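Sorix 629 Clear Matte Coating for Interior Wood

Sorix 629 is a one-part, water-based clear coating for interior wood and for sound, fully cured white or colored paint. It is supplied ready to use, dries to a flat matte film and is meant for shelving, cabinet fronts, small furniture, wall panels and play furniture. It is not a floor finish. For stairs and floors see Ekent Floor Clear.

The product replaces Sorix 535, which was sold in the same can sizes until March. Remaining stock of 535 may be used up as normal. The two can be applied over each other once the lower coat has cured, but they should not be mixed in the can or in the tray. 629 is thinner out of the can than 535 and holds its wet edge longer. Shops that thinned 535 with water for spraying should stop doing so when they change over and run a test panel first.
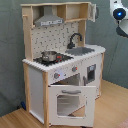
Surface preparation decides most of the result. Bare wood should be sanded along the grain, finishing with a fine paper, and all dust removed with a vacuum and a damp lint-free cloth. Let the cloth marks dry before coating. Do not use steel wool at any stage. Fragments left in the grain will rust under a water-based film and show up as gray or brown spots, often weeks later.

The first coat raises the grain. This is normal for pine, beech and birch and more marked on oak and ash. Sand lightly after the first coat is dry and remove the dust again. Wood that has previously been waxed or oiled must be stripped back to bare wood. Wiping with solvent is not enough. Painted boards need only a light scuff with a fine pad, enough to take off the shine.

Knots and resin pockets should be sealed before coating. Bednarek Knot Sealer is compatible with 629 and can be coated over after 2 hours. Other sealers should be tested on an offcut.

Stir the can slowly from the bottom before use and again during long jobs. The matting agent settles, and a can that is poured off without stirring will give a shinier finish from the top half than from the bottom half. Do not shake. Air bubbles worked into the liquid by shaking dry into the film as pinholes.

Apply by brush, short-pile roller or spray. A synthetic brush is required; natural bristle takes up water and goes limp. Lay the coating on in the direction of the grain, tip off once and leave it. Going back over a section that has started to set leaves lap marks, and these show most on flat panels seen against a window. Work one panel at a time and finish at an edge or a joint.

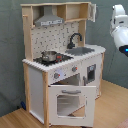

Coverage depends on the wood and on the method. Softwood end grain can take up several times as much as a planed face, so cut edges on shelves and frames should get an extra thin coat before the main coats go on. Doors need the same number of coats on both faces and on all edges, or the panel may cup as the room humidity changes. This applies to small doors too. One like the white cabinet door at the far right of the play kitchen, which swings outward, shows its inner face and edges whenever it is open, and these are the parts most often left with a single coat. Take small doors off their hinges, coat them flat on pointed stands and do the edges first. Do not rehang until the last coat is hard enough to resist a fingernail.

Drying times depend on air movement as much as on temperature. In a heated, ventilated room allow 4 hours between coats. In a cold or damp room double this, and do not apply at all if the wood feels cold to the hand. Full cure takes several weeks. During this period the surface may be used with care, but it should not be wet-cleaned or covered with rubber mats, vinyl stickers or plastic film.

Bare wood normally needs three coats. Painted surfaces need two. More coats do not make the finish more matte, and a thick build can look cloudy over dark stain.

Cleaning is with a soft damp cloth and a mild soap. Avoid abrasive pads, ammonia cleaners and furniture polish - silicone in polish makes later recoating very difficult. Worn areas can be scuffed and recoated without stripping, provided the old film is clean and still well stuck.

Clean brushes and spray equipment with water straight after use. Store the can upright with the lid pressed down, protected from frost. Material that has been frozen cannot be recovered and should be taken to a local paint collection point.

For use on items for children, the maker of the finished item is responsible for checking the complete article against the rules of the country of sale. The product data sheet and the current declaration for 629 are available on request. Send technical questions to Grażyna Adamczyk, Coatings Support, Provach, and quote the batch code stamped on the base of the can.

Related items
Sorix 629 Satin
Bednarek Knot Sealer
Ekent Floor Clear
Provach Synthetic Flat Brush
Provach Short-Pile Roller Sleeves
Pointed Drying Stands
Sorix 535 (discontinued) - data sheet only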